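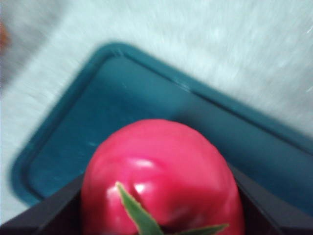
Section 5. Kitchen tidying tasks

Read this section before you let the Gridstead arm handle anything in your kitchen. It can do part of the chore. It picks up single items and moves them between a basket, a tray and a plate. It can't yet wash up, open a cupboard or decide for itself what belongs where.

In our June trials the arm was given 1,258 single moves and finished 990 without help. Soft items were not included. Expect to stay in the room while it works.

5.1 First practice run

1. Clear the counter and wipe it down.
2. Use toy fruit and vegetables for the practice run. Keep real food for 5.3.
3. Set out a basket, a tray and a plate. Leave the plate empty.
4. Put one item on the tray and keep the others in the basket.
5. On the panel, choose Move, then Tray to Plate.
6. Press Start and keep your hand near the stop button.
7. When the arm has parked, check the plate before you choose the next move.

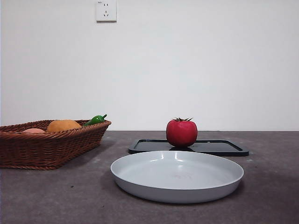
Consuelo Chávez wrote to us that she could put a tomato on a plate herself in a second, and asked why she should spend an evening teaching a machine to do it. For one tomato we would agree with her. The practice run sets the grip for later tasks, and it has to be repeated if you move the arm to another counter.

Note: A single move is limited to 148 seconds. After that the arm stops and the panel shows Code 14. Take the item out by hand and go back to step 5.

Caution: Don't reach between the fingers while the panel light is on. If an item is stuck, press Stop first and wait for the light to go out.

Caution: No knives, glass or hot pans. The arm can't tell them from other items.

5.2 Changing the grip strength

The grip is set to Low when the arm leaves the factory. Raise it one step at a time, and run 5.1 again after each change.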